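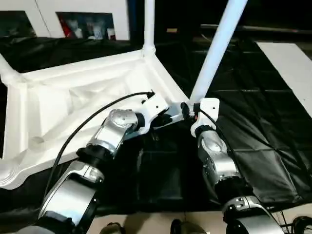
What does the Mallow dataset contain?
Mallow holds 300 plain-text product care sheets for household plastics, split into sentences and tagged by topic.

Version dated 27 August 2018. Maintained by Fusora.

Contents
sheets/ has one UTF-8 file per care sheet. tags.tsv has one row per sentence: sheet ID, sentence number, topic tag. There are 17 topic tags, listed in topics.txt. Sentences with no clear topic carry the tag OTHER. 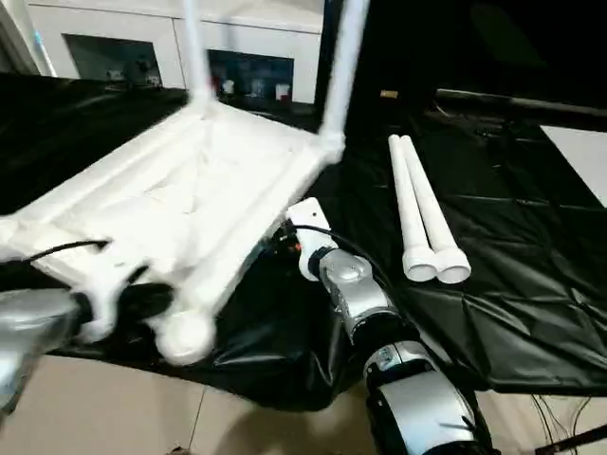
White pipe frame with a white panel.

Splits
The test split has 90 sheets. The remaining sheets are for training. Sheets from the same supplier are kept in the same split. Supplier names were replaced with codes before tagging.

Known issues
Tables in the source sheets were flattened row by row, so column headings can run into the first cell. Temperatures are left in the original unit. In 3 sheets the numbering skips a line; the sentence IDs in tags.tsv match the files as shipped. 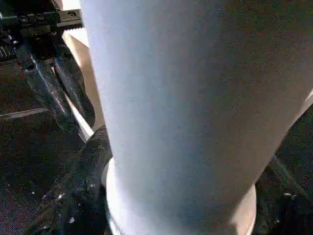

How should the files be read on Windows?
Open them as UTF-8 without a byte order mark and keep the line endings as LF. The Quiambao loader does both by default.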